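Effect of automated packing on existing staff duties

Sanne Jansen
Our employer, Skirbridge, intends to automate part of the small-goods packing line in August. The line handles 800 pouches per shift and is staffed by seven people. Management has stated that no positions will be removed, but that duties will be "revised." Are employees entitled to see the revised duties beforehand?

Maarten Baert
Please request the revised job descriptions in writing. At our site in Multbridge, packers were reassigned to setup, inspection and the clearing of stoppages.
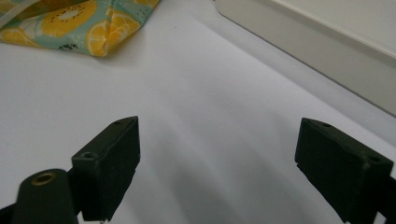 The new duties required 30 hours of training, which was paid only after staff raised the matter. Break times and pay grades should also be confirmed before the changeover.

Doucet
Check your contract. Ours said "other duties as required" and that was the end of it.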